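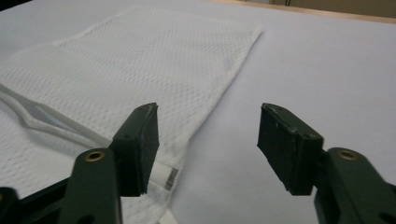

On January 27, 2020, the Pamlow Linen list wrote:

> Mine went stiff as a board after the third wash and I'm ready to cut them up for rags. I followed the label (cold, gentle, line dry) and they still feel like cardboard. They also shrank, and not evenly, so now the ends flare out when I try to fold them. Does everybody's waffle do this or did I get a bad batch? And how on earth are you all folding the things so they stay in a stack? Mine slide off the shelf if I so much as look at them.

Oh no, don't cut them up yet! Mine did the same thing the first month and they're my favorite towels in the house now, so let me tell you what I did and you can pick out whatever sounds useful.

First, the stiffness. I have the Leva ones in white (I bought mine in April, when they had the free shipping) and I was using way too much detergent. Way too much. All those little cells in the weave hang on to soap like you wouldn't believe. I ran the whole lot through twice with no detergent at all, only a cup of white vinegar in the first round, and there were suds in the window of the washer both times. Suds! With no soap in there! After that they were a different towel. I use half a capful now and I skip softener completely. Softener makes them feel nice in your hand and then they push the water around on your back instead of soaking it up.

Line drying is fine, but on a still day they do come out crunchy. What works for me is ten minutes in the dryer on low first and then the line, or the other way around if it looks like rain. And give each one a really good snap before you hang it. My arms get tired but it opens the weave back up.

On shrinking, yes, I think all waffle shrinks some. I measured one of mine before and after because I am that person, and it lost a good bit in length and less in width. The flare you're talking about is the border. The flat part at the end doesn't pull in the way the honeycomb part does, so you get that ruffly look. I tug the body of the towel sideways while it's still damp, working up from the hem with both hands, and lay it flat on the table for a while before it goes anywhere. It's never going to be perfectly square again, but it's close enough that I quit noticing.

Now folding, which is the part I have opinions about. I do it on the table and not in the air against my chest like I do with terry, because waffle stretches under its own weight and you end up with one side longer. So:

Spread it out flat with the care label toward you, so you always start from the same end. Smooth it with your forearm, not your fingertips (fingertips catch in the cells and drag it crooked).

Bring one long side over to the middle, then the other side over to meet it. Leave a little gap between them, half an inch or so, or you'll get a hump when you fold again.

Then bring up the bottom, and fold again until it fits your shelf. Press down once on each fold and let go. If you keep pressing and fussing it'll only creep.

The fold goes to the front of the shelf and the loose edges to the back. I also quit stacking them so high. My closet shelf is narrow and anything over a modest pile leans, and then the whole business ends up on the floor on top of the vacuum. For the guest ones I roll them and stand them in a basket, and those never give me any trouble, but rolling does take up more room.

Somebody asked a while back whether the Chambi towels are any better. I have one, a hand towel, and the weave is bigger and deeper. It dries faster on the hook but it snags on everything, including my ring and the cat. I wouldn't do a whole set of them. I was also tempted by the Sostholm bath sheets until I saw the price, and they'd never fit on my shelf anyway.

One thing I still haven't solved is the labels. Mine started out with crisp gray printing and a couple are already so faded that I'm washing from memory. Does anyone snip theirs off? I'm afraid of getting too close to the hem and starting a run, but they do scratch. If you've done it, tell me whether you used a seam ripper or just scissors, and whether it's held up.

Anyway, try the vinegar before you do anything drastic and write back and let us know. If they're still cardboard after two rounds I'd ask for my money back.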